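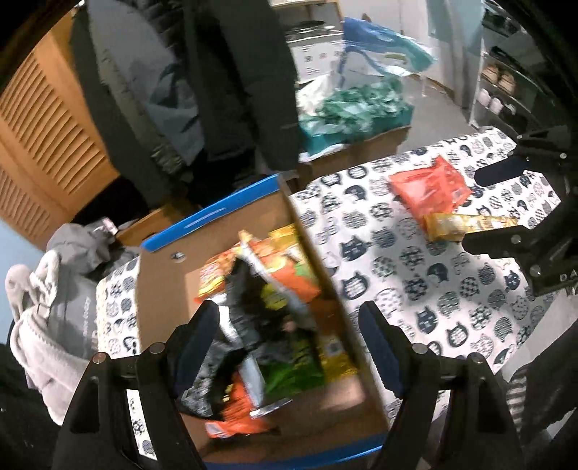
Lusport would like you to believe that packing a box is a solved problem. The company's new subscription kit, a pair of hand-held grippers plus access to its training software, is pitched at small firms that want a robot to do their packing but can't afford an engineer to teach it. You squeeze the jaws, do the job yourself, and the software is supposed to learn from you. For a test load it is hard to beat a pile of snacks: glossy bags, one of them big, black and crumpled, lying on top of the others in a cardboard box and throwing silver reflections in all directions. Crinkly packaging has embarrassed better-funded outfits than this one. The sales page promises a working packing routine after 400 demonstrations. It doesn't say what counts as working.

The grippers themselves are decent. The jaws move smoothly and the padded fingers are kind to thin packets. After 12 sessions my wrists had opinions, though, and the manual's advice on rest breaks runs to 2 lines.
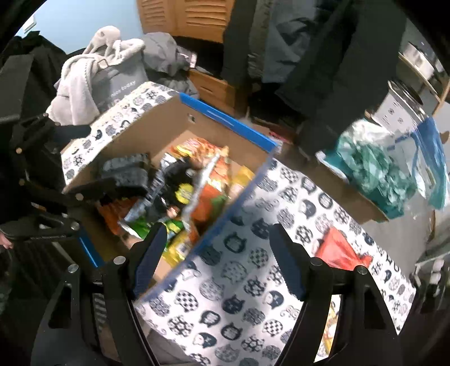 Clondov Engström

Boxes are where I started to doubt the pitch. Pinching a cardboard wall between two fingers, one inside and one out, is easy enough for a person, who feels the board give and eases off. Lusport's grippers have no force sensing at this price. That comes with the Banex upgrade, billed separately — and the sales rep brought it up three times in one call.

I asked whether a routine trained on one box would carry over to a different one. "In most cases," came the reply on Wednesday, with no cases attached. A shop that ships the same carton all day may not care. Anyone else should ask for a trial on their own stock before signing, and get the cancellation terms in writing.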